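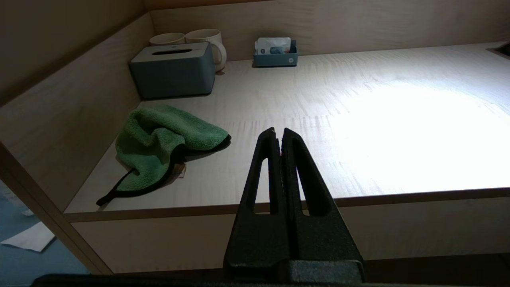 Wie bringt man einem Roboter bei, ein Handtuch zusammenzulegen?

Ich habe einen ziemlich seltsamen Beruf. Wenn mich jemand fragt, was ich den ganzen Tag mache, sage ich: Ich lege Handtücher zusammen. Und räume Tassen weg. Und lege dann das nächste Handtuch zusammen. Das klingt nach Hausarbeit, aber ich mache das alles mit einem Roboterarm, und der soll dabei etwas lernen. Ich bin also so etwas wie ein Lehrer, nur dass mein Schüler keine Ohren hat und nie Pause machen will.

Unser Roboter heißt Arthur. Das Labor, in dem er steht, heißt Stekton, und dort gibt es noch einen zweiten Arm, den Dindus, aber der ist ein bisschen älter und quietscht. Heute erzähle ich euch von Arthur.

Was Arthur hat und was er nicht hat

Arthur hat einen Arm mit mehreren Gelenken, so ähnlich wie ihr Schulter, Ellenbogen und Handgelenk habt. Am Ende sitzt keine Hand, sondern ein Greifer. Der hat zwei Finger, schwarz und spitz zulaufend, mit einem schmalen Loch in jedem. Wenn der Greifer zu ist, liegen die Finger so eng aneinander, dass man dazwischen nur noch einen dünnen Strich erkennt. Zwei Finger, mehr nicht! Kein Daumen, kein kleiner Finger, keine Handfläche.

Probiert das einmal aus. Nehmt ein Handtuch und legt es zusammen, aber benutzt nur Daumen und Zeigefinger von einer einzigen Hand. Die andere kommt hinter den Rücken. Nicht schummeln, auch nicht mit dem Kinn! Ihr merkt schnell, wie oft man sonst mit der flachen Hand glattstreicht oder mit der zweiten Hand festhält.

Außerdem sitzt bei Arthur eine kleine Kamera am Handgelenk. Er sieht die Welt also ungefähr so, als hättet ihr ein Auge am Unterarm. Seine eigenen Fingerspitzen hat er dadurch immer im Blick, egal wohin er den Arm bewegt. Am Anfang fand ich das sehr verwirrend. Wenn der Arm sich dreht, dreht sich nämlich das ganze Bild mit, und mir wurde in der ersten Woche vor dem Bildschirm richtig schwindelig.

Warum man es ihm nicht einfach sagt

Jetzt denkt ihr vielleicht: Man könnte doch ein Programm schreiben. Da steht dann drin: Fahr 20 Zentimeter nach links, mach den Greifer auf, fahr nach unten, mach den Greifer zu. Fertig!

Das geht auch, und in vielen Fabriken wird es so gemacht. Dort liegt ein Teil immer an genau derselben Stelle und sieht immer gleich aus. Aber habt ihr schon mal ein Handtuch gesehen, das zweimal hintereinander genau gleich zerknüllt war? Ich nicht. Ein Handtuch ist mal ein Haufen, mal eine Wurst, und manchmal hängt eine Ecke über den Rand. Bei uns im Fach liegt zum Beispiel ein grünes, ganz flauschiges Tuch mit schwarzem Rand. Für euch ist sofort klar, wo man es anfassen könnte. Der schwarze Rand hilft beim Suchen, weil er sich so gut vom Grün abhebt. Für einen Roboter besteht das Kamerabild zuerst nur aus ganz vielen Zahlen. Er weiß nicht, was ein Tuch ist und was eine Ecke ist, und dass Stoff weich ist, weiß er auch nicht.

Für jede mögliche Zerknüllung eine eigene Regel aufzuschreiben, das würde niemals fertig werden. Also machen wir es wie beim Schuhebinden. Wer hat euch das beigebracht? Bestimmt hat euch keiner einen langen Zettel vorgelesen. Jemand hat sich neben euch gesetzt und es vorgemacht.

Vormachen, Teil eins: den Arm an die Hand nehmen

Die einfachste Art geht so: Ich fasse Arthurs Arm an und bewege ihn selbst. Dafür gibt es eine Taste, dann werden die Gelenke ganz locker und der Arm lässt sich führen, fast wie beim Tanzen. Ich schiebe den Greifer zum Tuch, mache ihn zu, ziehe das Tuch ein Stück, mache ihn wieder auf. Währenddessen merkt sich der Computer ganz genau, wie jedes Gelenk gerade steht.

Das macht Spaß, hat aber einen Haken. Ich stehe dabei ständig im Weg! Meine Hände sind im Kamerabild, mein Ärmel auch, und einmal hatte ich einen Schal um, dessen Fransen durch die ganze Aufnahme gewedelt sind. Arthur soll aber später allein arbeiten, ohne Ärmel und ohne Fransen. Wenn er beim Üben immer meinen Pullover sieht, glaubt er womöglich, der Pullover gehört zur Aufgabe.

Vormachen, Teil zwei: aus der Ferne

Deshalb nehmen wir meistens die Fernsteuerung. Ich sitze ein Stück entfernt und halte einen Griff in der Hand, den eine Firma namens Pallonard für uns gebaut hat. Bewege ich den Griff nach vorn, fährt Arthur nach vorn. Drehe ich das Handgelenk, dreht sich der Greifer. Drücke ich den Griff zusammen, gehen die zwei Finger zu. Das fühlt sich ein bisschen an wie ein Videospiel, nur dass echte Sachen herunterfallen können.

Und es stehen ja auch echte Sachen da. In unserem Übungsfach aus hellem Holz haben wir hinten an der Wand zwei cremefarbene Tassen, davor eine blaugraue Box für Taschentücher mit einem Schlitz im Deckel, und weiter rechts einen kleinen Halter, in dem ein paar weiße Karten oder Zettel stecken. Warum räumen wir das nicht weg? In einer richtigen Wohnung steht auch immer irgendwas herum! Arthur soll lernen, dass es beim Zusammenlegen um das Tuch geht und dass man die Tassen in Ruhe lässt. An manchen Tagen beleuchten wir das Fach sehr hell, an anderen weniger. Kanten, die im Schatten leicht zu erkennen sind, verschwinden in grellem Licht fast, und damit muss er zurechtkommen.

Mein erster Versuch mit dem Griff war übrigens grauenhaft. Ich wollte eine Ecke hochheben und habe stattdessen das ganze Tuch auf den Boden geworfen. Beim zweiten Versuch habe ich daneben gegriffen. Man spürt mit der Fernsteuerung nämlich nichts. Ob der Greifer Stoff erwischt hat oder nur Luft, muss man sehen. Ich habe bestimmt eine Woche gebraucht, bis ich ein Tuch ohne Schimpfen hinbekommen habe.

Einmal reicht nicht

Wenn ihr etwas einmal seht, könnt ihr es oft schon ein bisschen. Arthur braucht sehr viel mehr. Für das Tuch hatten wir uns 200 Vorführungen vorgenommen, jede mit einem neu zerknüllten Haufen. Zwei davon mussten wir löschen. Bei einer war die Kamera nicht eingeschaltet, bei der anderen musste ich niesen und der Greifer ist dabei quer durch das Fach gesaust. Also blieben 198 übrig.

Zusammen mit allen anderen Aufgaben, Tassen umstellen, Karten einsortieren, Taschentücher herausziehen, waren es im September dann 1741 Vorführungen. Ich träume manchmal davon.

Und dann kommt der Computer dran. Er schaut sich alle Vorführungen immer wieder an und sucht nach Mustern. Das Kamerabild sah so aus, und der Mensch hat den Arm dorthin bewegt. Jetzt sah das Bild anders aus, und der Mensch hat zugegriffen. Nach vielen Stunden Rechnen kann er zu einem neuen Bild eine passende Bewegung vorschlagen, auch wenn das Tuch so noch nie dalag. Das nennt man Nachahmungslernen, also Lernen durch Nachmachen. Kleine Kinder machen das dauernd, und Papageien auch.

Arthur macht auch meine Fehler nach

Etwas Lustiges ist uns dabei passiert. Ich habe die Angewohnheit, vor dem Zugreifen kurz zu warten und den Greifer ein bisschen hin und her zu wackeln. Ich denke dann nach. Arthur hat das übernommen! Er fährt zum Tuch, hält an, wackelt und greift erst dann zu. Er denkt dabei gar nicht nach, er hat nur gelernt, dass das Wackeln dazugehört.

Seitdem gebe ich mir beim Vormachen viel mehr Mühe. Wenn ich schlampig falte, faltet er auch schlampig. Wir üben inzwischen sogar absichtlich schwierige Momente. Ich lasse zum Beispiel das Tuch kurz vor dem Ziel los und hebe es dann wieder auf. So lernt er, was man tun kann, wenn etwas schiefgeht. Früher hat er in so einem Fall einfach mit leeren Fingern weitergefaltet, ganz ordentlich, nur eben Luft.

Spielt selbst Roboter

Das geht prima zu zweit oder zu dritt. Einer ist der Roboter, verbindet sich die Augen und darf nur Daumen und Zeigefinger benutzen. Der andere ist die Fernsteuerung. Auf dem Tisch liegt ein zerknülltes Geschirrtuch.

Erste Runde: Die Fernsteuerung darf nur sprechen. »Links, weiter, stopp, runter, zu!« Wie lange dauert es, bis das Tuch einmal gefaltet ist?

Zweite Runde: Die Fernsteuerung führt die Hand des Roboters und sagt kein Wort. Geht es schneller?

Dritte Runde: Augenbinde ab, der Roboter schaut einmal zu, wie es richtig geht, und macht es dann allein nach. Vorher wird das Tuch aber neu zerknüllt!

Stellt ruhig einen Plastikbecher daneben, der nicht umfallen darf. Porzellan würde ich für den Anfang im Schrank lassen.

Fragen, die ich oft bekomme

Tut es Arthur weh, wenn er irgendwo anstößt? Nein, er fühlt keinen Schmerz. Er merkt aber, wenn etwas gegen den Arm drückt, und bleibt dann stehen.

Kann er jetzt auch T-Shirts? Leider nicht. Ein T-Shirt hat Ärmel, und Ärmel hat ihm noch keiner gezeigt. Das kommt als Nächstes dran, und ich übe schon mit dem Griff.

Ist er schneller als du? Überhaupt nicht. Ich habe mit meinen eigenen Händen schon einen ganzen Stapel fertig, da sucht er noch nach der ersten Ecke – und wackelt.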